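Search this blog
Search

Can it tidy up yet?

2018-01-20
by Rónán Duggan

My sister rang last week to ask whether she should wait for a robot before getting a cleaner. I said get the cleaner. She thinks I'm being gloomy, so I've written down why.

We already have machines that do chores. The washing machine is one, and so is the dishwasher. They work because we bring the job to them and put everything where they want it. What she wants is something that comes into the room and deals with whatever is there, and that is a long way off.

I spent a day in April at Merka, a small firm that packs boxed gifts. Mercedes Cáceres runs the floor. They had tried an arm on one line and it was good at lifting the same carton from the same spot. Give it a mixed tray and it needed a person beside it. Two people now do that tray by hand, and she has no plans to change it.

Homes are all mixed trays. Putting the games away is the chore I'd pay to lose, and it's a fair test. There are thin cards, loose pieces and lids that only fit one way round. A child of six can manage it, even if they would prefer not to.

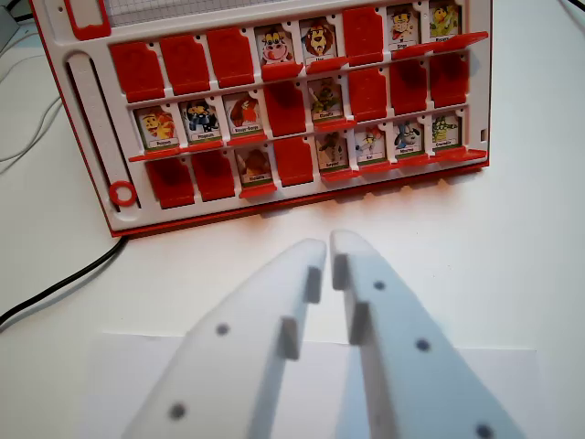 3 min read

Resetting a board like this means lifting every red flap that is down and leaving the rest alone. You and I would run a finger along the row. A gripper with two stiff fingers has to find the lip of each flap and push it the right way, without shoving the whole board across the table. Then it has to do the next one. Knowing a cow from a lion is the easy part these days – it's the touch that lags behind.

I do think shops and warehouses will get there first, as they can change the shelves to suit the machine. I'm not rebuilding my kitchen for one. My sister's cleaner starts next month.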